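Kavow Introduces Shape-Marked Baskets for the Shared Pantry

DROLTOLHOLM, March — Kavow, a maker of small goods for home storage, today presents Irnine, a set of cream-colored plastic baskets for snacks, dry food and small bottles. The set is made for homes where many people use the same shelf and where the food is often put back in the wrong place.

The idea of Irnine is simple. The baskets have the same color and the same form, and each one gets its own sign on the front: a triangle, a square or a circle. The signs are drawn by hand with black marker, so the family can choose by itself what each shape means. A triangle can be for snacks in a can, a square for small bottles, and a circle for instant noodles. Children who do not read yet can also help with the putting away.

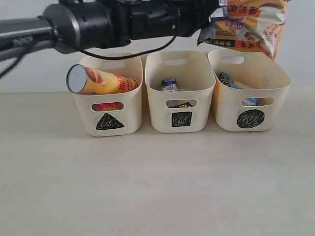
Kavow began to work on the set after a survey of 400 households, in which many people told us that they stopped using written labels after a short time. The words became wrong when the shopping changed, and it was too much trouble to write new ones. A shape does not have this problem. When the family stops buying noodles and starts buying tea, the circle can stay where it is.

The baskets have rounded corners and an oval opening in the front. The opening serves as a handle, and it also lets a person see a little of what is inside without taking the basket down. Tall packages may stand or lean over the rim. We advise to keep the heavy ones on the lowest shelf.

Before the launch, Irnine was tested for 6 months in the shared kitchens of Akl, a student residence in Droltolholm. The residents asked for two changes — a wider rim and a smoother edge on the handle — and both are included in the set that is now for sale.
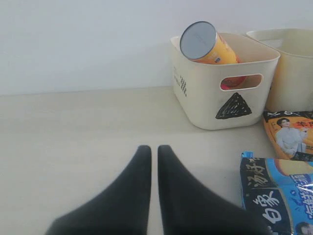
For filling the baskets the first time, Kavow recommends to take everything out of the cupboard and to put it on a table. Similar things should come together first, and only after this should the shapes be given. It is good to leave some free space in every basket for the next shopping.

The first production is 2100 sets. Irnine is available from this month in the Kavow shop in Droltolholm and by mail order. Every set comes with one black marker and a small card with ideas for the shapes.

About Kavow
Kavow designs and sells storage products for kitchens and small apartments. The company has its office and its shop in Droltolholm.

Press contact: Kavow Press Office, Droltolholm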